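Verker Introduces Lomlow Steel Target Stand

February 26, 2023 - Verker has added a freestanding target stand, the Lomlow, to its line of range equipment. The stand holds steel plates for rimfire and air rifle practice and began shipping to dealers in January.

The Lomlow has a welded steel base and a removable crossbar. Plates hang from the crossbar on chain and are angled slightly downward to direct fragments toward the ground. The base folds flat for transport. Assembled weight is 5 kg. 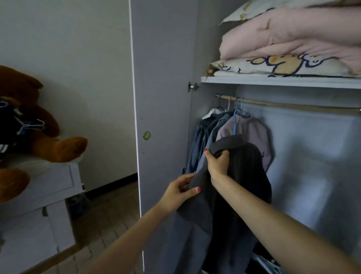

Replacement crossbars and chain sets are sold separately under part numbers 235 and 789. Both parts also fit the earlier Takar stand. Plates are not included. The Lomlow is not rated for centerfire rifle calibers, and eye protection is required at all distances.

The first production run is limited to 1499 units. Orders are handled by El Ouafi, the distributor for all Verker range products. Dealer price sheets and assembly drawings are available on request.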